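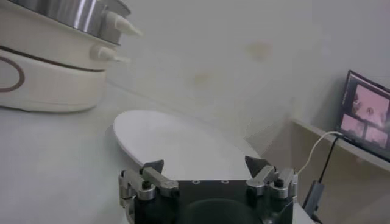
A reviewer of the Czarnecka kitchen study objected that stacked cookers are rarely served straight from the tier, and that the plate should therefore be counted as part of the station. We adopt that definition.

4.2 Station layout

The Runora station pairs a tiered steamer with one oval plate on a white table. Six participants used it, each for five sessions.

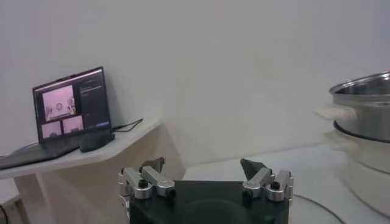 Does the wall shelf belong to the work surface? Only the table was scored; the shelf was treated as storage. Steel and white parts kept as one stack were logged as a single item, following the Coltent scheme.
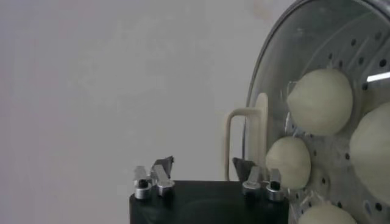
Figure 6. Round steamer, tilted, beside a plain wall.

Tilted placements were coded separately from upright ones.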